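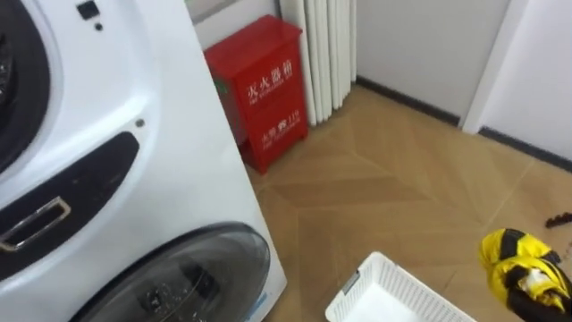 Search the guide Enter a word or part number Go

Section 2: Placing and First Use of Your Two-Door Laundry Unit

Welcome to the fun part! Once the unit is standing where you want it, most of the setup goes quickly, and you can be running your first load the same afternoon. These steps apply to the Flaltent Drallholm, with an upper drum and a lower drum, each behind its own round door.

2.1 Choosing the spot

1. Pick a firm, level floor. Thick carpet and loose mats let the unit rock during a fast spin.
2. Open both doors all the way before you settle on a position. You want room to kneel at the lower door with a basket beside you.
3. Keep the unit clear of radiators, including the tall column kind, and never push the power cord behind one.
4. Leave a clear path to any fire extinguisher box nearby. You should be able to walk straight up to it and open it with the laundry doors closed or open.

CAUTION: The unit weighs 98 kg. Move it with 2 people, and don't lift it by the handle or by either door.

2.2 Leveling

1. Set a spirit level on top, side to side and then front to back.
2. Turn the front feet by hand until the bubble sits in the middle.
3. Press down on each top corner. If the unit rocks, go back to step 2.
4. Tighten the lock nuts up against the base.

Note: Take your time with this one — a level machine is a wonderfully quiet machine.

2.3 Water and drain

1. Screw the inlet hose onto the cold tap, hand tight, then give it a quarter turn with pliers.
2. Run the drain hose to the standpipe. The hose supplied is 165 cm long. Don't join a second hose to it.
3. Open the tap slowly and feel along each joint for drips.

2.4 First run

1. Wipe the door gaskets with a soft damp cloth. Get right into the fold.
2. Close both doors until they click.
3. Run each drum empty on the hottest cycle with a spoonful of detergent.
4. When the doors unlock, wipe the glass and leave both doors ajar for an hour.

Note: Drops on the inside of the glass are normal after a cycle.

CAUTION: Keep children and pets away from open drums.

Now go wash something! Towels make a great first load — fill the drum loosely and pick a medium spin.

Guide text by Fadwa Fawzy. Revised Feb 18, 2020.

We use cookies to remember your language and the pages you visited. Accept Manage settings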